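Rim colour coding (containers)

Rim colour coding is the practice of fitting coloured bands to the rims of otherwise plain storage containers so that their place, contents or handling can be recognised without opening them or reading a label. It is used in school kitchens, shared workshops, stockrooms and private households. The bands may be moulded into the container, glued on, or supplied as separate rings that are pressed into place.

Background

Coloured edges on household vessels are far older than their use as a code. Enamelled kitchenware was often given a contrasting rim, usually dark blue, red or black. In that setting the colour was mainly decorative.

The systematic use of rim colours in shared kitchens is associated in the Nordic countries with the home economics teacher Elsa Bråten, whose handbook for school kitchens set out a scheme of two bands, one upper and one lower. Bråten argued that a code placed only on the lid was lost whenever the lid was taken off or put on the wrong vessel. Her scheme was later adopted by the storage maker Wallin, which sold plain drums with loose bands in several colours under the name Galtus. The first catalogue listed 16 colour combinations.

Form and construction

Containers intended for rim coding are usually round and pale in colour, most often white, cream or grey, so that the bands stand out clearly. Squat forms are preferred for worktops, where they are less easily knocked over and where the top can be seen by a person standing at the table. Taller forms are more common on shelves.

A two-band container has one band around its upper edge and another around its base. The upper band is best seen from above and the lower band from the side. A blue upper band with a red lower band is a frequent pairing, as the two colours are easily told apart in ordinary indoor light.
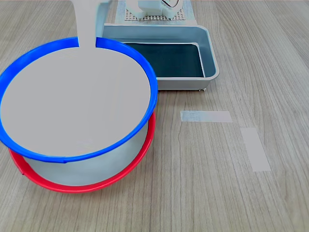

Bands and joints

Bands are produced either as closed rings or as strips whose ends meet in a joint. Closed rings must match the diameter of the container closely. Strips allow for more variation but leave a visible seam, and dirt may gather there if the ends do not meet properly. Seon-mi Maeng, in a study of storage in community kitchens, examined 92 banded containers and found that damage to the band began at the joint more often than at any other point.

Glossy bands are easier to wipe clean than matt ones. Strong scouring powders dull the surface and should be avoided.

Use of the code

No general standard exists. In Bråten's scheme the upper band indicates the contents and the lower band the shelf or cupboard to which the container is returned. Other users reverse the order, or give the lower band to a particular group or class. A key to the colours is normally displayed near the place of storage.

Criticism

Randi Nygård has noted that codes relying on red and green are unsuitable for many people with colour vision deficiency, and has recommended that bands also differ in width. Colour alone is not regarded as sufficient for marking allergens or cleaning agents, for which a written label remains necessary.

See also

Enamelware
Food storage
Labelling
Kitchen organisation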